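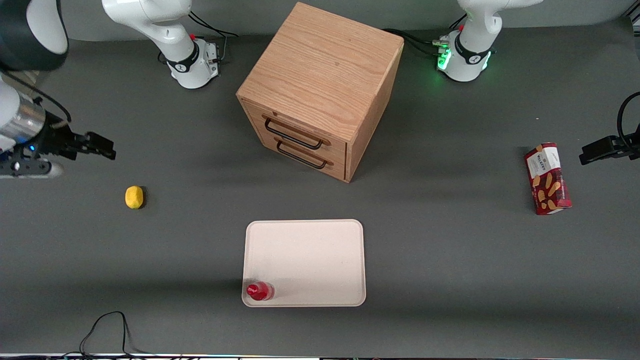

Wood moves across the grain and barely at all along it. Most stuck drawers I get asked about come down to that one fact, so a short thread on seasonal fit. Take a small oak-colored cabinet with two drawers, one over the other, and the grain running straight across the top. If that top is solid, it grows and shrinks front to back, and a drawer stop glued across its underside will fight it every July.

Drawer fronts are the other half. The height of a solid front is cross-grain, so that is the dimension that swells. The width hardly changes. People plane the sides of a sticking drawer when the top edge is the part that rubs.

My test piece is a flat-sawn red oak front, 125 mm tall. I measure it with calipers at the same pencil mark each time and write the reading on the back of the board. It was last measured March 13, 2019, at 30 percent relative humidity in the shop. That is close to the smallest it gets all year.

If you fit a drawer in dry winter air, leave a gap above it that looks too big. If you fit it in July, a tight gap is fine and will open up on its own by the time the heat comes on.

Annapurna Murthy asked about finish. Finish slows the exchange of moisture. It does not stop it. Coat the inside face of the front as well as the outside — one sealed face and one bare face is how you get a cupped front.

Bar pulls: two screws set far apart on a horizontal bar run along the grain, so movement between them is negligible. A long vertical pull on a tall solid front is a different matter. Slot one of the holes.

For rubbing runners I use plain paraffin. Sandamali Wijesinghe prefers the Worex paste and has had no trouble with it. Before either one, sand the runner with 200 grit and vacuum out the dust.

Plywood and veneered panels move very little, so most of this can be skipped for them. Check the edge of the top before planing anything. End grain on the side edge means solid wood. Layers mean leave the plane on the shelf and look at the runners.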